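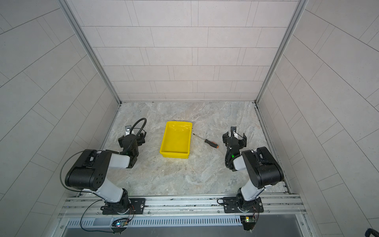 Figure 1. The two-arm cell with the yellow tray and the screwdriver. Both grippers are held low over the work surface.

Comparing Two Controllers for Tool Placement
Project report, Dumside Robotics Lab, spring term

1. Aim

We wanted to find out whether the Ondix controller could replace the older Nadar controller on our two-arm cell. The test task was to pick up a screwdriver from the table and put it in the tray without moving the tray. Both arms stay powered, but only the right arm does the pick. The left arm holds its position beside the tray.

2. Setup

The arms are bolted to one aluminum rail at the front of the cell. Each has a parallel-jaw gripper. We left the grippers, cables and finger spacing alone for the whole project so that the controller was the only thing that changed. Start poses were loaded from the Isia script, which also writes the log file.

Each controller ran 100 trials at a log rate of 300 samples per second. Before every trial we put the screwdriver back to the right of the tray at an angle. The angle was set by hand and was not the same every time. A trial counted as a success if the whole tool ended up inside the rim.

3. Results

Nadar placed the tool in 71 trials and Ondix in 84. Most Nadar failures came at the grasp. The fingers closed late and pushed the handle away. With Ondix the grasp was better, but in nine trials the shaft hit the rim on the way down and the tool ended up across it.

Ondix also stopped twice with a joint limit error. We had to home the right arm and repeat the start pose. Those two trials are counted as failures.

4. Problems

The February logs could not be used. The clock on one board was off by 1000 ms and the finger positions did not line up with the arm positions. We fixed the offset in the script and ran everything again.

5. Next steps

Raise the approach height over the rim and repeat the Ondix trials. After that, try the same task with the left arm. The wrist cables on that side need to be checked first for slack at full reach.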